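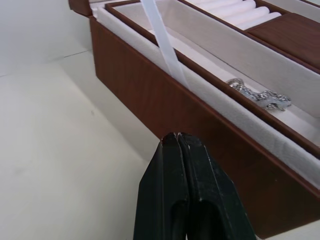
Tredberg is a set of notes and photographs on how small household things are put away: jewellery, sewing bits, keys, spare buttons. This folder covers jewellery boxes only. Most entries are boxes with a lined inner tray, such as the one with the reddish-brown wood-grain outside, where a silver chain lies in the long white compartment and the padded ring rolls sit behind it. The chain is entered as "chain, silver-coloured", as bracelets and necklaces are hard to tell apart once they are bunched up.

Home > Data > Household > Jewellery boxes

Contents

The folder holds 174 entries, one per box. Each entry has a text note and at least one photograph. The notes are in a single file, notes.csv, with these columns:

box_id – number given when the box was entered
outside – colour and finish, in plain words
lining – colour, and cloth if known
tray – yes, no or unknown
contents – what is lying in the box, left to right
remarks – anything else

"Wood-grain" means the look of the surface. We did not test for solid wood or veneer.

Changes

The November version had 176 entries. Two were the same box entered under different numbers, and one was a tin, so three came out and one new box went in. Box numbers have not been reused.

Known problems

Lining colours are uneven. Cream, ivory and white were used by different people for much the same thing, and nearly 60 entries still need checking. Earrings are often listed as single when the other one is under something. The Akl and Inon sub-folders use an older column order – see the note in each.

Use

Free to use and copy. Please credit Tredberg and say which version you used. Corrections go to the Hirivent page, with the box number.

Last updated Tue 30 April

Filed under: Home storage, Jewellery, Open data
4 comments · 11 shares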